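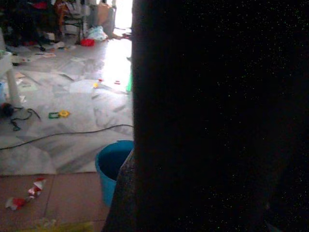
Onton opened its Clancombe workshop to the public on November 7, 2018, with a two-armed cleaning robot as the main draw. The firm has been working on household tasks since July and chose sweeping for its first open day. The job was an ordinary untidy floor, part marble and part terracotta tile, with toy pieces, paper and a crumpled red-and-white wrapper lying about and a blue bucket for the rubbish. Visitors watched from behind a rope and were asked to keep their bags off the tiles.

Reading time: 2 min

The robot, which the company calls Kamel, uses a broom and dustpan of the kind sold in any hardware shop. Staff said they had looked at building a special brush into the arm but dropped the idea early on. Most homes already have a broom, they said, and a machine that can hold one can also be taught to hold a mop or a cloth.

Almost 400 people came through the doors during the day, many of them families from the streets near the workshop. Demonstrations lasted 19 minutes each, with a break between them so that staff could check the arms and answer questions. The most common one was about price. Onton said it had no figure to give, as the robot is not for sale and will not be for some time.

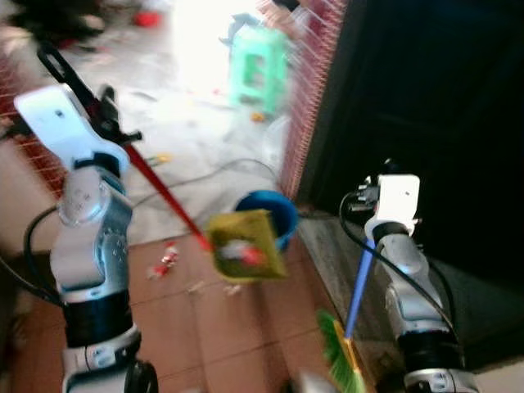
Staff also spoke about the harder parts of the work. Light scraps such as paper tend to slide away from the bristles, and the change from one kind of tile to another can throw off the pressure on the broom. Bright daylight on a shiny floor is another problem, and the team has spent much of the autumn on it. The software is now on its second version — the first, known as Fiver, could only handle one arm at a time.

Onton says it has logged 990 practice sweeps at Clancombe so far, of which 248 were done on mixed flooring. It plans to add stairs and carpets to the practice area next year.

Several visitors asked whether the robot could tell a toy from a piece of rubbish. Staff said this was still a decision for the person in charge of it, and that they would advise picking up anything of value first.

Entry was free. The company hopes to hold a second open day in July, with places for school groups in the morning. Schools can put their names down at the workshop's front desk.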